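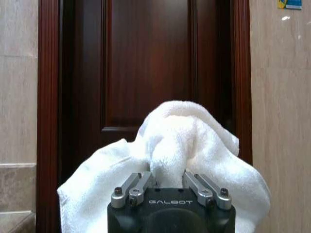 White towels: keeping them soft (and white)

Quick one, guests due. Most of this came from Melur Pelupessy, who had the flat below mine in Mosia and ran her airer like a military operation. Rest is trial and error.

Before they go in
Shake each one out. Properly, over the bath or out the back door.
Whites with whites only. One navy sock did for a whole set of mine in February, still cross.
Check for makeup and toothpaste, dab with washing up liquid, leave it 45 minutes, then wash.
Labels: read them once, cut the long ones off. They scratch.

In the machine
Don't pack the drum. Should be able to get your hand in on top of the load.
Half the powder you think. Crunchy towels are usually just full of old detergent.
No fabric softner. None. Coats the loops and then they push the water round your back instead of drying it.
A mug of white vinegar in the drawer now and then, never in with bleach. Smell goes in the rinse.
Extra spin if your machine has it. My Stevex does, took me 2 years to find the button.

Out of the machine
Straight out. Towels left sitting in the drum go sour and you end up washing them again.
Snap them, hold two corners and crack it like a whip, a few goes. Lifts the pile.
Then pick it up from the middle. Pinch a fold and let the sides hang down, and give it a wobble. Any twisted bits drop out by themselves. Good for big bath sheets if you're short like me, no need to reach the corners.
Keep it off the floor obviously.

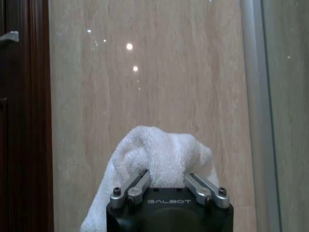
Drying
Airer near an open window, one layer, gaps between. Turn them over halfway.
Tumble dryer: low, and stop while they're a tiny bit damp. Finish on the rail.
Radiators make them stiff. I still do it. Shake hard after.
Don't fold until bone dry, feel along the hems, they're always last.

Wiping down the tiles
Old towel, retired one, folded to a pad. Marble and stone tiles: water and a drop of PH neutral soap. Keep the vinegar from above well away from it, marble hates acid. Wipe, rinse cloth, wipe, then buff with a dry bit. Do the wood door with a cloth that's barely damp and dry it striaght off.

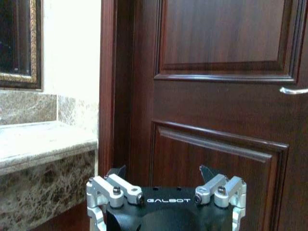 Otosley, 25 December 2024

Folding and putting away
In half longways, in half again, then thirds. Fold facing out on the shelf.
Clean ones to the bottom of the pile, take from the top, so they all get a turn.
Hand towels I roll, they live in the Latuheru basket by the sink.

When to give up on one
Frayed edge: trim the threads, don't pull. Bald patches: rag bag.
The animal shelter takes old ones, ring first.

Right, doorbell. More on sheets next time.
Abla Issa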